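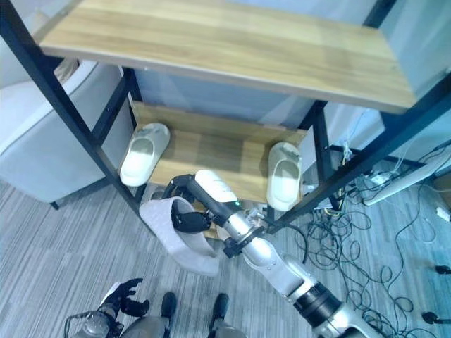 ## TV night tips - getting the living room ready for a series binge

Sunday, December 8, 2024

Quick one. Been asked for these a few times so dumping them all in one place. We're doing all of *Gurneck* over the holidays, two seasons, six people, one couch that seats four. Most of this works for movies too.

### Sound first

- Dialog too quiet, explosions too loud? Look for "night mode" or "dialog boost" in the TV sound menu. Try that before buying anything.
- Turn OFF surround effects if you only have the TV's own speakers. Makes voices mushy.
- Soundbar goes in front of the TV, right at the edge of the stand. Pushed back, the sound bounces off the wood and gets muddy.
- Rug helps. Bare floors echo. A folded blanket on the floor is fine for one night.

### Picture

Motion smoothing off. Every brand calls it something different, look under picture > advanced or "clarity". Period dramas look like a daytime soap with it on.

Brightness: set it at the time of day you'll be watching. I set mine at noon once and then we sat through the whole candlelit dinner episode of *Thevar* squinting at a gray rectangle.

One lamp on behind the TV, low bulb. Easier on the eyes than pitch dark. Not beside it - you get the glare on the screen.

Dust the screen with a dry microfiber cloth, TV off, let it cool down. No glass cleaner. No paper towels. If there's a sticky fingerprint, dampen the cloth a little with plain water and go gently, then dry.

### Streaming, before people arrive

1. Restart the TV and the router an hour ahead.
2. Open the app. Check you're still logged in. Do the update now.
3. Play two minutes of the first episode and set subtitles how you like them.
4. Download the season to a tablet if the internet is flaky where you are. *Hisevholm* dropped on us at the worst possible moment, mid finale, and I had nothing.
5. Turn off autoplay previews, or someone will get spoiled on the menu screen. Also cover your eyes for the episode thumbnails, they give away everything.

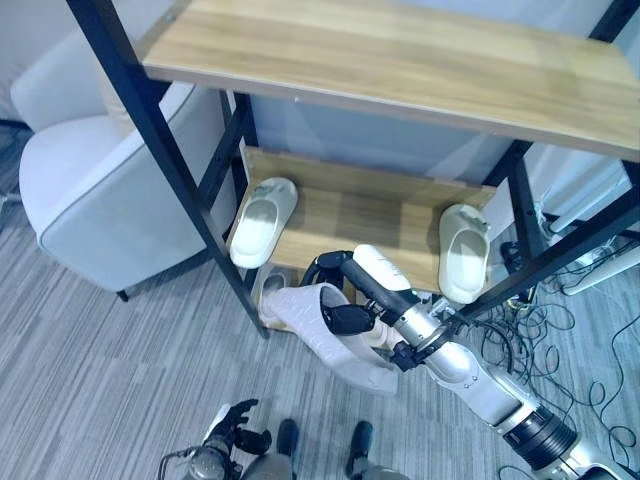

**How long should the breaks be between episodes?**

Ten minutes after each one, and a proper half hour after every third. Long enough for the bathroom line and to refill the popcorn, short enough that people don't start on their phones and drift off.

### Snacks that don't wreck the couch

- Popcorn in individual bowls. One big bowl = one person guarding it.
- Salt it while hot, and grind the salt fine first or it all ends up at the bottom.
- Quiet food for quiet shows. Grapes, soft pretzels, cheese cubes. Keep the chips for action stuff.
- Mugs with lids if you have them.
- Old flat sheet over the couch, tucked in tight. Shake it out outside after. Way quicker than vacumming the cushions.

Butter on the upholstery anyway? Cornstarch on it, leave it 30 minutes, brush off, then a drop of dish soap in water and blot. Check the cushion tag first. If it says S, no water at all, that one needs a solvent cleaner.

### Seating

Floor cushions in FRONT, not to the sides. Side seats on a cheaper TV get washed out colors. Tall people in back.

My neighbor Karthikeyan Shetty puts couch cushions up against the coffee table legs and makes a kind of backrest out of it. Ugly, works great. Get the table against a wall or it slides away from you around episode two.

### Remotes

Fresh batteries in before you start. Tape the spare pair to the inside of the TV stand door. If the remote only works up close, wipe the little window on the front of it, and check the soundbar isn't blocking the sensor on the TV. Mine was, for weeks.

### Keeping track of what you've seen

Index card in a drawer. Show, episode, date. The app loses your place if kids use the same profile, and then you get the "have we seen this" argument. We stopped *Jollach* in the middle of an episode in spring and the card was the only reason we found the spot agian.

More on cables and hiding the power strip when I get to it - probably after the holidays.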